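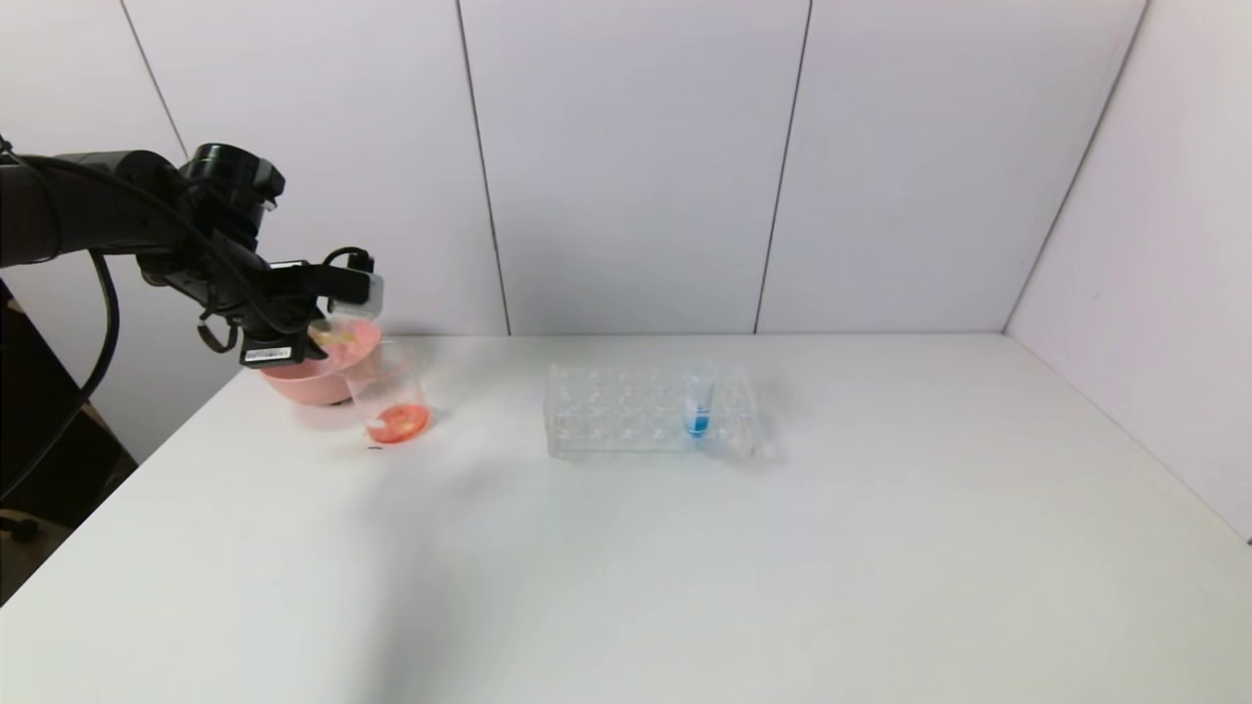

Baseo, 2025-06-14

For three weeks I have been rewriting the rules for our robot table, and I want to put down here what I learned before I forget it. In February our old rules were one page on the wall, and the page was written for people. It said to wear gloves, to label your tubes, to wipe the table before you leave. All of this is good, but the arm does not read the page, and most of our small accidents were in the places where the page was silent.

My colleague Huiling Fu had the first idea, and I think it is still the best one. She said that every rule must have an owner. If a rule says "the rack must be in its position," then who checks it, the person or the program? When we went through the old page with this question, we found 13 rules and only four of them had a clear owner. The others were wishes.

So the new document, which we call the Zedance rules after the name of our project, has two columns. In the left column is what the person does before pressing start. In the right column is what the program must refuse to do. For example, the person puts the rack down and fills the tubes. The program must refuse to lower the arm over an open tube at more than the slow speed. I was surprised how much discussion one such line can need. What is open? Is a beaker open? We decided that a beaker is always open, even when it has only a little liquid in it, and we wrote this in the definitions at the front.

The rule about carrying is the one I care about most. Before, we allowed the arm to take the shortest way between two points. It is fast, and in an empty space it is also fine. But glass on the table changes everything. Now the rule says: anything the gripper holds is lifted straight up first, then moved sideways, then lowered. Nothing is carried over open glass, also when the thing carried is only a light plastic bowl. Some of my colleagues found this too strict for a bowl. My answer was that I do not want a rule where a person must guess the weight of things at six in the evening.

We also changed the rule for colored water. We practice with dyed water because a spill is easy to see and does no harm, and people become relaxed with it. I became relaxed too, I must admit. Now the practice runs follow the same rules as the real runs, with the same gloves and the same slow speed. If a habit is bad in practice, it will be bad later, when the liquid is something expensive. 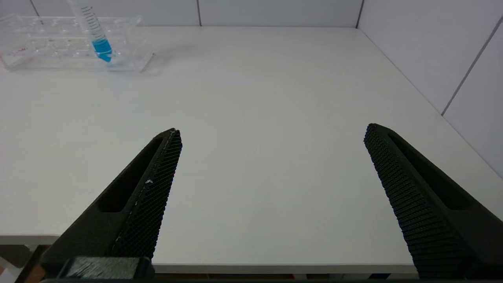 The gripper has its own section, and it was the last one I wrote. Before a run, the fingers are opened fully and a person looks at both pads. Any dust or small crumb is removed with a dry cloth, never with a wet one, and the arm must be stopped by the button while the hand is near. It is not enough that the program is paused. Sumeya Adugna, who did safety work at Prenurura before she came to us, insisted on this sentence and made me write it two times, once in the left column and once in the right. At first I thought it was a repetition. Now I think she was right, since a person who is in a hurry reads only one column.

She also asked for a rule about the rack which I would never have written. A rack with old stains is taken out and washed before the next run, even if the stain is dry and looks like nothing. Her reason is simple: if there is already a mark, you cannot tell if there is a new one. The same for the tabletop. I like rules of this kind, they are cheap and you can check them by eye.

What I have not solved is the question of stopping. When the gripper holds something and the person presses stop, should the fingers stay closed? We wrote yes, they stay closed, and the arm does not move until a person has put a tray under the object. Huiling thinks there must be an exception for when a finger or a sleeve is caught, and of course she is right, but I did not find yet the words which make the exception clear and not too wide. In the draft there are now 7 versions of this paragraph, all of them by me and none of them good.

The document is four pages at the moment. I would like it to be 3, so that it can hang next to the table with large letters. Next week I send it to Dai, where the second group has the same kind of arm but a smaller table, and I expect they will send it back with many questions. If you have written a stop rule for a gripper that you are happy with, please send it to me. I will put your name in the document.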